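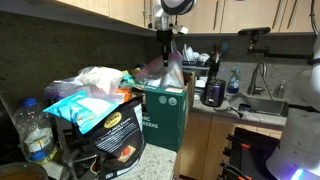
The Vivbridge Film Diary is a home for people who love watching films and then can't stop talking about them. I've kept it going through 394 reviews so far, mostly written late at night while the credits are still rolling in my head, and the same questions keep landing in my inbox, so it was high time they had a page of their own! Some are about scores, some are about spoilers, and a surprising number are about what to eat during a three-hour epic. For that last lot, a worktop piled with groceries, a big jug of water with a blue cap and a black snack bag with a cracker on the front is pretty much my idea of a double bill sorted. Everything else is below.

Home Reviews Double Bills Festival Notes FAQ Contact

Film Diary FAQ
March 10, 2019
By Natanael Figueiredo

Do you only review new films?

Oh no, far from it. I see new releases at the Damley when I can get there, but more than half of what I write up is old stuff I've missed or want another look at. Of the 394 reviews, 225 are of films that were at least ten years old when I wrote about them. I love coming to something everybody else saw ages ago (my first proper go at silent comedy was only last winter, and I was up until two in the morning watching one more, then one more).

Why don't you give star ratings?

I used to! The early reviews still have them, and I cringe at a few. I once gave three stars to a quiet little drama about a ferry crossing and then thought about it every day for a month. These days I just say whether I'd watch it again, and when, and who with.

Are there spoilers?

Never above the line of dashes. Below it, anything goes, endings included. If you're reading on a phone, scroll gently.

Who is Mirko and why does he disagree with you so much?

Mirko Barbieri writes the other half of our Double Bills. We each pick a film, watch both back to back and write our pieces without peeking at each other's. He has a huge soft spot for slow Westerns and he'll sit through anything with a train in it. I like noise, dancing and courtroom speeches. We have agreed fully on 2 pairings and both of us were a bit put out by it.

How do you pick what goes into a Double Bill?

The two films need one thing in common, and it can be tiny. We've done lighthouses, terrible wigs, actors playing twins, and films where somebody misses a wedding. Send us a link and a pair of titles and we'll happily have a go. Please check that both are easy to find on disc or to rent, as we've had some wonderful ideas that we simply couldn't get hold of.

Can I suggest a film?

Yes please! The suggestions list has 378 titles on it at the moment, so it may be a long wait, but I do read every message. Tell me why you love it as well. A good "you have to see the scene in the rain" will shoot a film right up the list.

Do you cover television?

Only one-off films made for telly. I've tried writing about series and I never know where to stop.

Are you going to the Narnport festival again?

I am, in September, and I can hardly wait. Last time I saw eleven films in four days and wrote most of my notes on the bus back to Inskip. Mirko is coming for the weekend part. If you see us in the queue, do say hello and tell us what you've just watched.

What makes a performance good, in your book?

This is my favourite one to be asked and I give a different answer each time. Lately it's listening. Watch whoever isn't speaking in a scene and see what their face is up to. There are bit-part players with four lines who do more with a nod than the lead does with a page of dialogue, and I'll rewind for them every time.

Can I write for the Diary?

I'd love to have some guest pieces. Up to 800 words on one film, new or old, in your own voice. It doesn't have to be clever and you don't need to have studied anything. Old favourites are very welcome, and so are films you can't stand, as long as you watched to the end. Use the Contact page and put "guest piece" in the subject line.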